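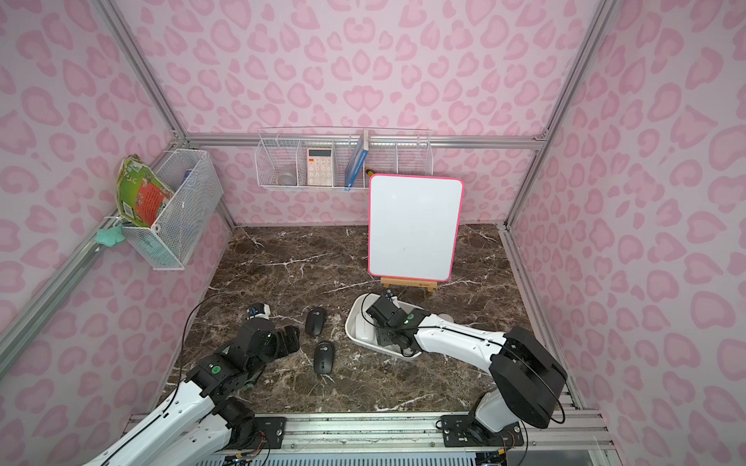

The pink room, before Hertta came home.

Fumiko had kept the calculator on the wire shelf, next to the little glass bowl. Hertta looked at it for a while.

"You never picked new walls," she said.

"You were nine when you chose them. I got used to it."

Hertta put her bag on the brown marble and ran her thumb along a white vein. She owed Oltis 900 and had told no one.

"Does the calculator still work?" she asked.

"Try it," Fumiko said, and went to find two cups.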